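Saturday at the Selura open day

Karim Farouk had been on at me for months to come and see what they get up to out at Selura, and this September I finally ran out of excuses. Doors opened at 10, I was there before that (I know, I know), and I came home with a full memory card and a sore neck from looking at everything at once. I started with 111 pictures and threw most of them away, you're welcome. So it's a short page this time!

If you've never been, you get a name sticker at the door, a map that makes no sense, and then you're free to wander. Marta Sirko was running the button demo and I hung around there far longer than I meant to. I love a good button. She let us ask anything we liked, and one kid wanted to know if the robot could play the piano. Marta said to come back next year.

The button table

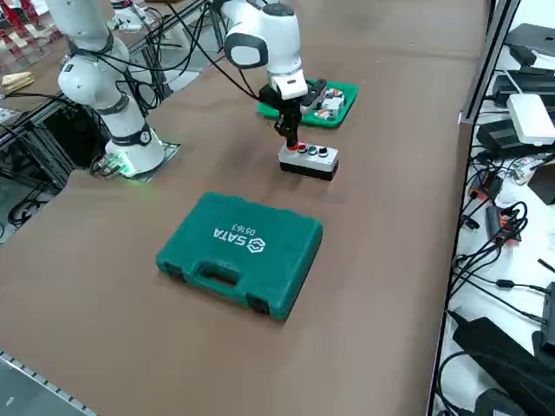
Gripper down on the red button at the left end of the row, fingers pointing straight down. I like how small the button box looks next to all that arm! The green case in front is a SATA tool case, and my brother-in-law has already asked me where he can get one.

Lunch, and the talk

No pictures from the talk, sorry, my battery was at 7 percent and I was saving it. Bouchra Morsy spoke about teaching arms to do fiddly little jobs, and she was so good that I forgot to eat my sandwich. She said the team had gone through 200 tries at one task before they were happy with it. I gave up on parallel parking after fewer than that.

Yasmine Radwan handed out stickers afterward and I took two, one for the camera bag and one for my nephew, who will get it if he's nice to me.

Getting there

Take the 82 bus from Salem and get off at the last stop, then follow the signs on foot. Parking was full by 11. If you were there and took pictures of Bouchra's talk, please send me some, I'd love to add them to the page!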